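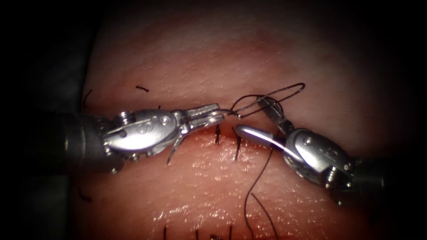
Stitching practice moves to Wodton for the summer

14 June 2023

WODTON — The suturing skills room run by Brarkadport Teaching Hospital has a new home. Surgical trainees began using the second floor of the old Dirna building on Monday, with the first full course set to start in September.

The room replaces two smaller ones at the main hospital, both closed for roof work. It has seven practice stations, a long sink, a cold store for tissue and, for the first time, windows.

"We were in a basement for years," said Ebere Ogundipe, who leads the course. "People came out at 6 pm in winter and thought it was midnight."

Trainees there learn to close a straight incision on a tissue pad. Needle in one side, out the other, loop, pull down, tie. Then again, a finger's width along. The edges of the cut have to meet without bunching up, and that is where most beginners go wrong, Ogundipe said. They pull too hard. The thread bites, the skin puckers, and the stitch has to come out.

Curved needles are used from day one. Straight ones are easier to hold but teach bad habits, according to the course notes, because the wrist never learns to turn. Trainees are told to follow the arc and let the needle do the work — a phrase that is also painted over the sink.

The knot gets its own afternoon. Loop size matters more than people expect. Too small and the jaws cannot get back through it, too big and the thread catches on everything within reach. Ogundipe has trainees tie slowly for the first hour, no timing, no talking. Clocks come out after lunch.

Last year trainees on the course logged 804 practice closures between them. The hospital wants that number up, and says the extra stations should do it. Evening sessions are also planned, Tuesdays and Thursdays to begin with, more if there is demand for them.

Cost has been a sore point. Fitting out the room took longer than planned after a delivery of benches from Bitar, the supplier, came in at the wrong height and had to go back. The replacements arrived in late May. The hospital would not give a total for the work but confirmed that an outside place on the September course will be priced at $2999. Hospital staff go free.

Ivars Kalniņš, a second-year trainee who tried the room on Monday, said the light was the big change. Wet tissue shines under a lamp, he said, and in the basement the glare sat right on top of the incision. "You'd move your head, the shine would move too. Here you can shift the lamp over. I could see both edges the whole way along."

He finished almost two full pads before his session ended. His first few stitches were uneven and he was told to redo them. "Spacing," he said. "It's always spacing."

Not everyone is happy with the move. Wodton is a 40 minute bus ride from the main hospital and trainees coming off a night shift have asked for a shuttle. The hospital said it is looking at it. Parking behind the Dirna building is free but tight, and the rear gate locks at 8 pm, so anyone on a evening session will need to use the street.

The old building stood mostly unused after the Dirna company left. The ground floor is still vacant. A dental practice has asked about it, the landlord said, nothing signed yet.

An open afternoon for local high school students is being worked out with the school district. Visitors would get to try a simple stitch and a square knot on foam, with a member of the teaching staff at each station. Date to be confirmed.

Applications for outside places on the September course open next week thorugh the hospital's education office. Applicants need a letter from a supervisor and should say whether they are left-handed, so that instruments can be set out ahead of time. Late forms will go on a waiting list.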